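Gyms > Martial Arts > Dunstan Grappling & Kickboxing > FAQ

Home | Classes | Coaches | Open Mat | FAQ | Contact

Questions I get asked before your first class

Hi, I'm Zanele Engelbrecht, and I run the beginner program at Dunstan. I answer the gym's messages too, usually with one hand while I'm eating, so if you've written to us and got a reply full of typos, sorry, that was me! I finally sat down and wrote out the stuff people ask over and over. Last updated Aug 19, 2023.

Do I need to be in shape before I start?

No, please just come. I hear "I'm going to get fit first and then sign up" all the time, and I'd say most of those people never make it through the door. You'll be tired after the warmup. Everybody is tired after the warmup (I'm tired after the warmup, and I'm the one who picked the exercises). If you need to sit out a round, go sit by the wall, drink some water and jump back in when you feel like it.

How old is too old?

I started at 40 with a bad knee and a desk job. We have people in the beginner class older than that and they do great. You may want to skip the hard takedown rounds for the first few months, and you can always tell your partner you'd like to start from the knees.

What about kids?

Kids' classes start at age 6. From 13 they can move up to the teen class, and a parent has to sign the form either way. We don't let teens spar with adults unless one of the coaches has paired them up.

What should I wear?

For no-gi and kickboxing: shorts without pockets or zippers, and a T-shirt or rash guard you don't mind getting stretched. Fingers and toes get caught in pockets and it's nasty. For gi class you can borrow one of our loaners for your first two weeks. They're clean, they're just not pretty. Trim your nails, take off your rings, and bring flip-flops for walking to the bathroom. Bare feet off the mat and then back on the mat is the one thing that gets me yelling.

Which gloves should I buy?

Wait a bit! Use ours for a couple of classes and see if you even like hitting things. After that, I've had the same pair of Gosetti 16-ounce gloves for years and I love them, and a lot of our smaller folks like the Turneo ones because the wrist is narrower. Don't buy MMA gloves for kickboxing class. You won't be allowed to spar in them, and your partner will thank me.

And a mouthguard?

Yes, for anything with contact. A boil-and-bite from the drugstore is fine to start with. Read the instructions first (I chewed my first one into a lump).

How do I sign the waiver and join?

You can do the waiver on paper at the front desk, or print it at home and bring it in or mail it. If you're mailing it, put the membership form and the medical form in the same envelope so they don't get separated, and write the student's name on the outside. Parents, check that you've signed both pages. The second signature is on the back and it gets missed constantly.
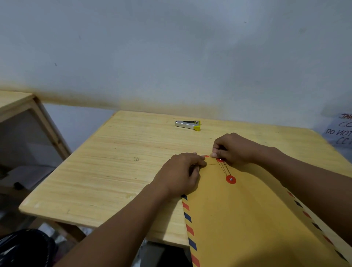 How much does it cost?

Your first class is free. After that you can pay month to month, or $281 for the season pass, which covers every adult class on the schedule plus open mat. There's no sign-up fee and we don't lock you in. If you want to pause for an injury or a new baby or whatever, send me a message and I'll freeze it for you.

When will I get to spar?

Depends on you. In grappling, you can do light positional rounds in your first week, starting from one spot and stopping when somebody gets out. In kickboxing I'd like to see you move around and keep your hands up first, and for most people that's a couple of months. I'm pretty strict about this and I won't budge if you tell me you've been watching fights since you were five.

Will I get hurt?

You'll get bruises, sore ribs, and probably mat burn on the tops of your feet. Bigger injuries do happen in this sport and I'm not going to pretend otherwise. Tap early, tap often, and say the word "tap" out loud if your hands are stuck. If you get hit in the head and feel weird afterward, you're done for the day, and I want a doctor's okay before you come back.

Can I compete?

Sure, if you want to! It's totally optional. We take a group to the Skollon Open every January, and there's a novice bracket that's friendly as these things go. Talk to me well ahead of time about your weight class. I don't let beginners cut weight. You sign up at the weight you walk around at, and you eat breakfast that morning like a normal person.

Do you train people for pro MMA?

We have a small fight team, and they train with the head coach in the late session. It's by invitation, so the way in is to show up to regular classes for a good long while and be someone people like training with. If you already have amateur fights and you're new in town, message us with your record and we'll set up a visit.

Can I just come and watch?

Of course. There's a bench by the door. Shoes off if you step on the mats, phone on silent, and please don't coach your kid from the sidelines. I know it's hard. My own mother still does it to me.

Got something I missed? Leave it in the comments and I'll add it when I get a minute.

Share this page | 13 comments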